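The Great Unpacking

I have moved house twice in 15 years, and both times I swore I'd label the boxes properly. Both times I ended up on the floor with a texta behind my ear, guessing.

The new place is on Uvurgate, a skinny two-storey rental with a tiled floor the colour of a rainy afternoon. I love those tiles. They're grey and marbled and they hide crumbs beautifully, but they are brutal on your knees by about four o'clock, and anything you drop on them stays dropped. My neighbour Mikkel Hafþórsson lost a whole set of bowls in his first week and still brings it up over the fence.

So I've gone a bit silly about floors. Mats first, furniture later — that's my new rule, and I'll defend it to anyone. A mat tells you where you're going to stand, and once you know that you can work out where the kettle goes, and the lamp, and the good chair!
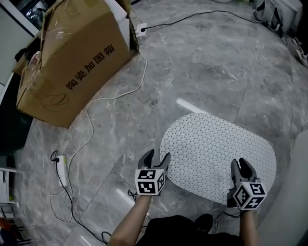
Then there are the cords. I don't know how one household comes to own so many. Power strips are the first thing I look for in a new room and the last thing I ever find a proper home for, and in the meantime they just lie about on the tiles with black leads wandering off in every direction (and always one skinny white one, doing its own thing). My sister in Ernley tucks hers behind the skirting with little clips. I bought the clips. They're in a box.

Speaking of boxes, keep the sturdy ones. A big reinforced carton made for ceramics will take winter doonas, saucepans or a frankly embarrassing number of paperbacks, and the foam is worth saving too. Mine go flat behind the wardrobe once they're empty, tape and all, ready for the next move.

I've got nearly everything out now, bar the Coller teapot, which I'm saving for a morning when the kitchen shelves are up and I'm feeling brave.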